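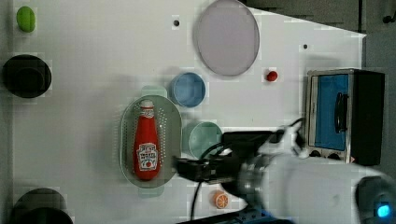 Notebook entry, 13/02/2026
Student manipulation project, kitchen table task

Purpose of entry: to record the table layout and the working rules agreed for the Clena task set, so that both student groups work from the same arrangement.

Layout. The ketchup bottle and the colander are the objects of interest. The plate, blue bowl and green cup stay on the table as distractors, as does the toaster oven on the right. Toy fruit may be moved between trials. Object positions are to be written on the trial sheet before the arm is enabled.

Task. Grasp the bottle, lift it clear of the colander rim and set it down on open table. The target for each group is 50 trials. A trial in which the colander is dragged is recorded as a partial, even where the bottle is placed correctly.

Points to check before the next session:
– Gripper cable. The loop near the wrist should be inspected for slack at the beginning of each block. Retie if it can reach the colander.
– Approach angle. Group 2 favours a side approach from the cup. The cup is close to that path and its position should be logged with particular care.
– Labelling. Use the colour names in the Fostska sheet. "Green cup" and "green colander" have been confused in the logs and need to be written in full.
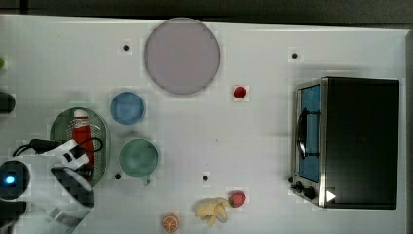 Colander and bottle at the gripper, with the oven opposite.

Data. The combined log stands at 1,285 entries from October onward, of which 37 lack an outcome code. These are to be completed from the group notebooks before the log is copied to the Stitier folder.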